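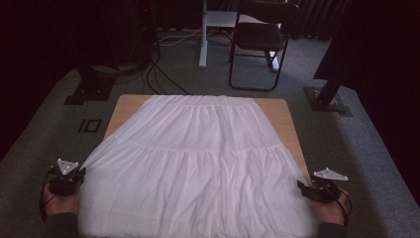 Re: Folding tiered skirts for the sale table

Liam Keogh wrote:
> I have 6 of the white skirts from Kidville to fold before Tuesday. If I fold
> them in half along the length, the hem sticks out like a fan. Does anyone
> have a better way?

Hello Liam and all,

I had the same trouble with the Hashemi skirts last summer. The lower tier is much wider than the waist, so one fold can not make it straight.

I lay the skirt flat with the waistband far from me and smooth the gathers downward with my palm. Then I take the two corners of the hem and bring them up to the tier seam - please not higher, or the ruffles of the waistband become too thick. After this I fold the sides in, and last the waist down over everything.

The material is thin and shows creases easily, so I do not press it. For storage I put 4 in one box, with paper between.

Do you hang any of them, or do all go on the table?

Best regards,
Indside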